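Last edited 5 Sep 2025. Read this before using the pick logs or the shift notes.

# Fliltard packing notes

This folder covers the trial of robot picking at the Sernmont order packing site. It holds wrist camera stills, pick logs, and written notes from the people who work at the packing tables. The trial started in March. The robot arm handles part of the single-item orders, and packers handle everything else.

The data was collected for two purposes: to see which goods the arm can pick up without help, and to record how the packers' work changed once it was running. Most published pick data leaves out the second part, so please keep the two together if you pass this on.

## What is in the folder

- `stills/` - images from the wrist camera, one per grasp attempt
- `picks.csv` - one row per attempt, with item group, result, and whether a packer stepped in
- `notes/` - 173 shift notes, typed up from paper forms
- `tasks.md` - the list of packing tasks before and after the trial began

The item groups are boxed, bottled, bagged, and loose. Bagged goods take up the most space in the notes. A bag changes shape when it is squeezed, and glare on clear plastic makes the edges hard to find. Candy, rice, and pet treats are all in this group.
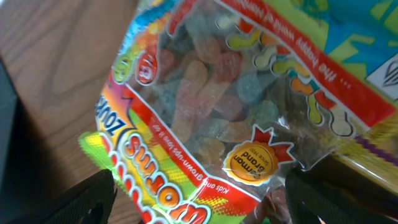 *Wrist camera still, bagged group: sour gummy worms, upside down to the camera, with the gripper fingers at the bag.*

The `orientation` column gives the direction of the printed text as the camera sees it. Use it with care on crinkled bags, where the front can be folded enough to confuse the label reader. When the reader gives no answer, the field is blank. A blank does not mean the pick failed.

## What changed for packers

Before the trial, a packer took an item from the tote, checked it against the order, packed it, and closed the carton. On the robot lane the first step now belongs to the arm. The packer checks the item, closes the carton, and clears stopped picks.

Points that come up often in the notes:

- Less reaching into deep totes. Several packers report less shoulder pain by the end of a shift.
- More waiting. A stopped pick has to be cleared before the lane moves again, and the pace is set by the arm.
- More screen work. Clearing a stop takes 2 confirmations, and packers asked for one.
- Less talk between tables. The robot lane is farther from the others, and some people did not like being posted there alone.

The rotation was changed after the early notes came in. Packers now spend no more than 30 minutes at a time on the robot lane and then swap. Hourly pay was not changed by the trial. Training took 15 hours per person and was paid.

## Limits

The notes were optional, so quiet shifts are thin. The night crew is barely covered. Pick results come from one site and one gripper, and they should not be used to plan staffing elsewhere. The Prerano site uses a different tote and has its own folder.

Names and badge numbers were removed from the notes. Stills with a hand or face in view were taken out - the matching rows are still in `picks.csv` with an empty `still` field.

## Open items

- Merge the late shift notes into `notes/`
- Fix the bag weight column, which mixes grams and ounces
- Add the German item names from the Sauerland supplier list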